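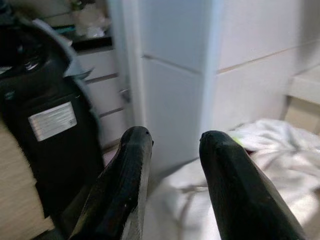 How long does a Mokholm wool blanket need to air before it goes on the bed?

One afternoon over a chair back or a banister is plenty, and if the day is dry and breezy you can hang it outside and have it in by teatime.

The Mokholm Blanket
Single and double, woven in pure wool

We have been selling the Mokholm longer than anything else in the shop, and it is still the one I reach for when somebody comes in wanting a wedding present and hasn't much of a clue what the couple like. It is a plain, thick, comfortable blanket with a soft brushed face and a whipped edge, and it goes on getting nicer for years (mine has been through two children and a very muddy spaniel, and only the corner has needed mending).

The wool is spun for us by Elínborg Ravn, who sends it in the grease-free state we like, and the weaving is done by Ju-won Joo and So-yul Joo on the wide loom. They changed the finishing last October, so blankets made after that have a slightly loftier feel and a shade less shrinkage in the wash. If you are matching one to an older Mokholm, do say so when you order and we'll look out something from the earlier weaving if there is any left on the shelf.

Colours
Olitz: a mossy green with a little brown in it
Sial: pale oatmeal, undyed
Urnanum: deep blue, nearly navy by lamplight

People often ask which is the best seller and it's Sial by a mile, but I have a great fondness for Urnanum, especially on a white bed. The green looks different in every room, so please send for a snippet first! They cost nothing and we put them in the post the same day if we can.

Weight
The cloth is 465 grams to the square metre. Our summer blanket, for comparison, is 400, and you do feel the difference once you are underneath it.

Washing
Cool hand wash or the wool setting on your machine, with a proper wool soap and no softener. Squeeze, don't wring. Dry it flat on a clean towel, turn it once, and keep it off the radiator. Small spills will usually lift with a damp cloth if you get to them quickly.

Prices
Single, £76. The double is woven to order and takes 11 weeks, so ring Berenice Tapia at the shop for a price and a place on the list. She can also tell you about name tapes and fringed ends, which Ha-neul Woo sews by hand.

Postage is extra and depends on where you are. Returns are welcome within a month, unwashed please.

Page last changed April 7, 1999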